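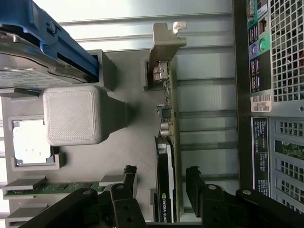
Lowri Rosser me lo soltó en el pantalán, con el chubasquero todavía puesto: que ella se había apuntado al curso de patrón para perderle el miedo al viento y que había acabado perdiéndoselo a la carta náutica, que le imponía muchísimo más. Me pidió que lo contara tal cual, así que lo cuento tal cual, y de paso os doy la noticia.

NOTA DE PRENSA
18 de enero de 2016

La escuela de vela Cadasus abre inscripciones para su curso de navegación costera y patrón de día

¡Ya está! Después de un invierno entero de darle vueltas al programa (y de beber demasiado café de termo), abrimos las inscripciones para el nuevo curso de navegación costera. Soy Karlijn Dekker, llevo la escuela Cadasus desde que dejé las regatas, y esta vez me han dejado escribir la nota a mí, de modo que perdonad si se me va la mano con los signos de exclamación.

El curso está pensado para quien ya ha navegado de tripulante y quiere empezar a tomar decisiones. Si sabes hacer un as de guía, cazar una escota cuando te lo piden y no te asusta que el barco escore, vas bien. A partir de ahí trabajamos lo que suele dar más respeto: planificar una travesía corta, leer las mareas, entrar en un puerto que no conoces, coger una boya a vela, fondear y quedarte a dormir tranquilo (o casi tranquilo, la primera noche siempre se levanta uno a mirar la cadena).

Son nueve días. Los tres primeros los pasamos en el aula, con cartas de papel, compás y transportador. Sí, de papel. El plotter lo usamos también, faltaría más, pero quiero que cada alumno sepa situarse con dos demoras antes de tocar una pantalla. Los otros seis son a bordo, con salidas largas y una navegación nocturna que para mí es lo mejor de todo el programa. Entrar de noche contando los destellos de un faro y comprobar que es el que pone en la carta... en fin, venid y lo veis.

Salimos en dos veleros, el Movus y el Urbańczyk, con un máximo de seis personas por barco además del instructor. El Movus es el más dócil y el que usamos para las maniobras de puerto; el Urbańczyk tiene más nervio, cae un poco a sotavento en los virajes si te descuidas y enseña muchísimo. La idea es que todo el mundo pase por los dos, y que todo el mundo haga de patrón al menos una jornada completa, desde el parte de la mañana hasta las amarras.

Las clases de meteorología las da Kálmán Sárközi, que tiene una paciencia infinita con los mapas de isobaras y muy poca con quien llega tarde. Las prácticas las repartimos entre Gizella Borbély y yo. Gizella ha preparado además una tarde dedicada a la seguridad: hombre al agua, uso de la radio, bengalas, revisión de chalecos y arneses. Me parece que se nos va a quedar corta, ya veremos si la alargamos.

«Lo que quiero es que discutan entre ellos el rumbo antes de preguntarme a mí», me decía Gizella la semana pasada mientras ordenábamos el pañol. «Si me preguntan a mí primero, me hago la sorda». Doy fe de que lo hace.

El primer grupo empieza en junio, con el agua ya algo más amable. El precio es de 1103 euros por persona e incluye el material de aula, la comida a bordo, el seguro y el combustible. No incluye el traje de agua, aunque en la escuela alquilamos chaqueta y peto por 80 euros para todo el curso. Botas no alquilamos, traedlas de casa, y que tengan la suela clara, por favor, que luego las marcas en cubierta las froto yo.

También hay que traer saco de dormir, una linterna frontal con luz roja, guantes, gorro (en junio también, de noche hace frío) y una bolsa blanda. Las maletas rígidas no caben en ningún sitio y se quedan en la oficina. Quien se maree, que lo diga al inscribirse y lo hablamos, yo misma me mareo con mar de popa y aquí sigo.

Para reservar plaza basta con pasar por la oficina de la escuela o escribirnos con el nombre, las millas navegadas (si las habéis apuntado) y cualquier alergia alimentaria. De las inscripciones se encarga Zsolt Virág, que también atiende a los medios que quieran venir a la jornada de puertas abiertas, subir a bordo y hacer fotos. Hay café.

Contacto de prensa: Zsolt Virág, escuela de vela Cadasus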